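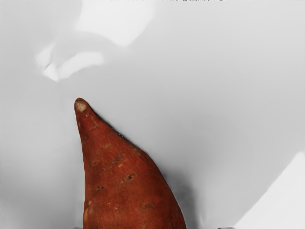

How often does the monitor check the tank level?
Every 4 hours, and once more any time you press the button on the sender. Readings taken in between are not stored.

Section 2. Fitting the Gononberg sender to a propane tank

Read the whole section first. Then go outside.

For above-ground residential tanks with a dial gauge under the dome. Buried tanks, see the riser sheet that came in the box. Rented tank? Call your supplier before you touch the gauge. Some want their own driver to do it, and Wivthorpe customers have to book that through the depot.

What you need

Sender unit with cable
Dial adapter, 2 screws
Base station and power cord
Small Phillips screwdriver, hand only, no power driver
Soft brush or dry rag
The tank's dial reading, written down before you start

CAUTION: If you smell gas at the tank, stop. Leave the dome open, walk away, call the supplier from somewhere else. No phones, lighters or flashlight switches next to the tank.

CAUTION: Do not loosen the four large bolts around the gauge head. Those hold pressure. You only ever touch the two small screws on the dial face.

Pairing indoors

Pair the sender before it goes out to the tank. Much easier at a table, and you are not hunting for a dropped screw in the grass. Keep the base station and the sender an arm's length apart, closer than that and they sometimes miss each other. Clear a bit of space on the tabletop. A white round plate makes a good parts dish, the dial screws are dark and show up well on it. Leave the adapter in its bag until step 5 or the magnet will grab the screws.

1. Plug in the base station. Wait for the steady green light.

2. Hold PAIR on the base station until green starts to blink.

3. Press the sender button once. Both lights blink together, then go steady. If only the base blinks, go back to 2.

4. Screen shows "SENDER OK" and a row of dashes where the level will be. Dashes are normal, there is nothing to read yet.

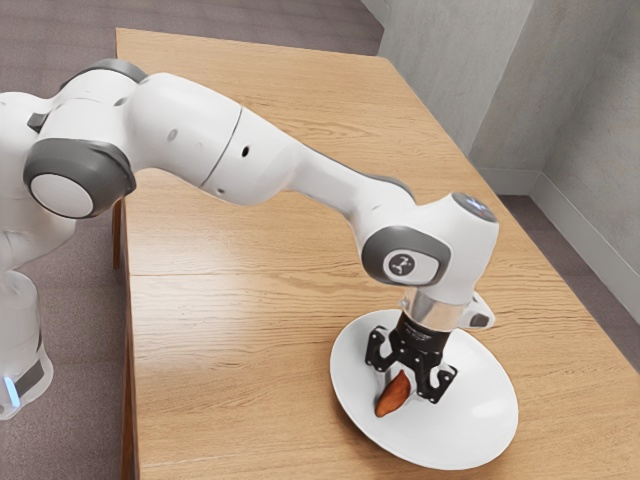 Tank size goes in next, and most bad readings we hear about come from skipping it. Press MENU, then SIZE, and match the number on the tank's data plate (water capacity, not the fill amount on your delivery ticket). Press SAVE. Now put the sender and screws on something you can carry out without tipping, a round white plate on the table top next to you will do the job, and bring the screwdriver. Do not put the screws in the same pocket as the adapter.

Fitting at the tank

5. Lift the dome. Brush off dirt and spider webs. Check for wasps first, they like it under there from May on.

6. Read the dial again and compare with what you wrote down. Should match. If the needle jumps when you tap the glass, the float is sticking and a sender will not fix that. Call the supplier.

7. Take out the two small dial screws. Lift the old dial straight off. Keep it, the supplier may want it back.

8. Set the adapter on the gauge head with the arrow toward the fill valve. It only seats one way. Don't force it.

9. Put the screws back finger tight, then a quarter turn. No more. The lugs are plastic and they crack.

10. Push the cable in to the adapter until it clicks. Route it through the notch in the dome lip, with a low loop so rain drips off before it gets to the sender.

11. Strap the sender to the outside of the dome collar, antenna up. Never over the relief valve opening.

12. Press the sender button. Go in and check the screen.

NOTE: The first reading can be off by a few percent. Give it untill the next scheduled check before you call us.

NOTE: A full tank does not show 100. Propane tanks are filled short to leave room for expansion. If the screen shows 93 or higher right after a delivery, compare it with the dial on the adapter. If the dial agrees, tank is overfilled. Call the supplier the same day and keep people and flames away from it.

Second-stage regulators

Homes with a Rarnodetti regulator on the wall: nothing to change. The sender reads the float only, it does not measure pressure or flow. The Camargo version of the base station has an extra socket marked REG. Leave the cap on it, that is for the pressure kit (Section 6).

If it goes wrong

Dashes after step 12: cable not clicked in. Redo step 10.
Level stuck at one number for days with the heat on: adapter is turned wrong. Redo step 8.
"NO SENDER": too far away or metal siding in between. Move the base station to a window on the tank side of the house.
Low battery mark: replace both cells together, indoors, never at the tank.

Set your low-level alert next, Section 3.

Sheet revised 2020-02-16. Throw out older copies, step 9 has changed.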